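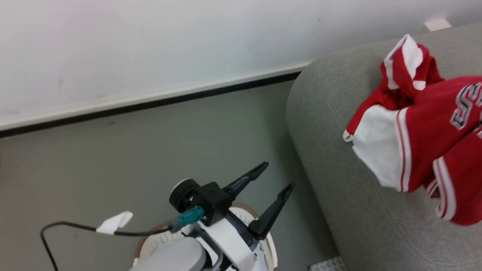 Scuffs on white wall behind sofa — repaint or clean?

Gray smudges all along a plain white wall, worst on the left. Moving out in February, dont want to lose deposit. Tried a damp cloth, not much. Paint is flat I think.
Lalit Rawat

feddale40
Melamine sponge, barely damp, light pressure. Test low down by the baseboard first, flat paint goes shiny if you scrub.

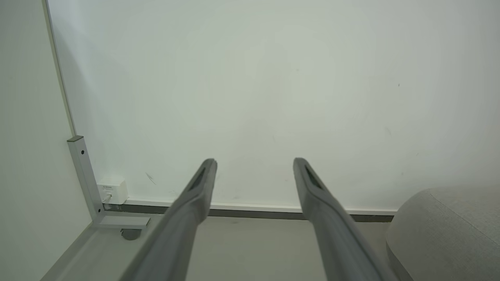 Then dish soap, 2 drops in a bowl of warm water. Rinse, let dry, look agian in daylight. Still there — touch up with a small roller, feather the edges.

Bergmann265
just paint it. 2 coats. took me 4 hours

plolus
Pull the sofa out before you do anything. And do the trim while your down there, same sponge works.

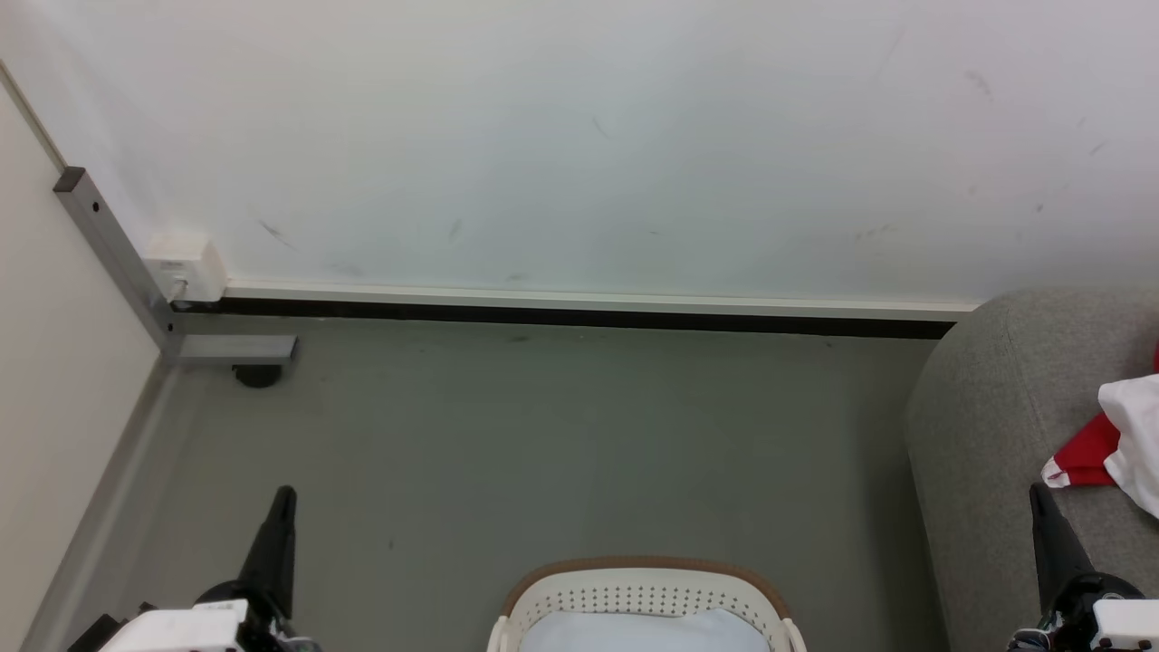 Wall, trim and sofa arm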